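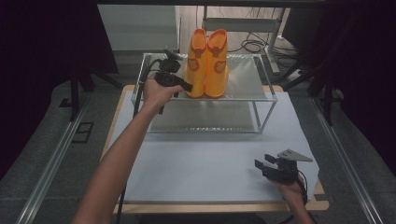
Right, kettle's on, so it's time for my yearly thread about rain. I know, I know. But a few of you asked last January how to start measuring it at home and I promised to write it up properly, and then I got busy and it was suddenly 11 January 2026.

For anyone new: I keep a rain gauge at the bottom of the garden in Dronbridge and I write down what's in it every morning. It's a tube and a notebook, more or less. I've been doing it for nine years and I still look forward to it, even in the dark with my coat over my pyjamas.

First the number, as I know my brother-in-law only reads this far. We had 1,060 millimetres last year. If you're picturing a bucket, that would be water past my waist, all over the garden, if none of it ever drained or dried up. (I'm not tall, but still!)

It's a middling sort of year for us. Everyone at the bus stop swore it was the wettest they'd ever known, and I did go home and check, and it wasn't even in my top three. We remember the weekends, I think. A wet night in the week does just as much for the total and you sleep straight through it.

Where all this began: I bought a house from a lovely man called Rok Halilović, who was moving to be nearer his daughter. He left us a box of spare keys, the instructions for the boiler, and a stack of school exercise books with rainfall in them, every day in pencil, going back to when he first moved in.

I rang him to say he'd forgotten them. He said no, they belonged to the garden, and would I mind carrying on? I've never been so flattered or so nervous. I missed the fourth day completely and felt dreadful about it.

He told me to leave the space blank and never to guess. If you take one thing from this thread, have that one. A blank is fine. A made-up figure spoils the ones on either side of it, as you'll always wonder.

So, starting out. You want a straight-sided gauge with a funnel that lifts off. Mine is a Gurnico, the plain one, from the garden end of Petek on the high street, and it has been through hail and a football. The little ones shaped like a flower are very sweet but I couldn't read mine to save my life.

Put it out in the open, well away from walls, trees and the shed. Twice as far from a thing as the thing is tall is what Rok taught me. Our garden is small so the only proper spot was in the middle of the lawn, and we mow around it, and visitors trip over it. We've all got used to it.

Make sure the top is level. Mine had a lean on it for most of one spring and I only noticed when I was weeding next to it with my head on one side.

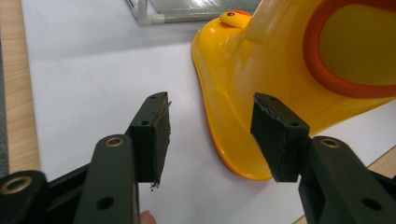 Pick a time and stick to it. I go out at nine, and what I find counts for the day before, which confused me for months, so I've written it inside the cover of every notebook. Crouch down until your eye is level with the water and read the bottom of the curve. Write it down before you tip it out. Ask me how I learned that one.

If there's only a smear in the bottom, put "trace". I have pages and pages of trace. I used to find them dull, and now I'm rather fond of them, all those grey mornings when it couldn't make up its mind.

Snow: bring the tube in, let it melt on the kitchen side with a saucer over the top, then measure as usual. It's always less than you hope. A lovely deep fall that had the whole street out on tea trays came to about an eggcup of water.

The best part for me has been the swapping. There's a woman I write to who lives up on the shoulder of Brimach, 443 metres above the sea, and she gets weather I can only dream of. One day in December she had more than 70 millimetres in her gauge. I had a morning so mild and dry that I'd hung the sheets out.

I'd always thought of "the weather" as one big thing that happened to all of us at once. Then you compare notes with somebody you could reach on the bus and she's had a river coming down the lane while you were looking for your sunglasses.

A few people have asked about electronic ones that send everything to your phone. I'm sure they're very good! My nephew has one and loves it. I'd miss going out, that's all. I've seen hedgehogs, a fox asleep under the currants, and next door's cat doing things he would deny.

Last bit. I post a photocopy of the year's pages to Rok every January, and he rings when they arrive and we go through them month by month. He always wants to know how the plum tree did. The envelope's by the door now and I need to find a stamp.

If you do start, tell me what you get tomorrow morning, even if it's nothing. Nought is a reading too, and I'd love to write it down next to mine.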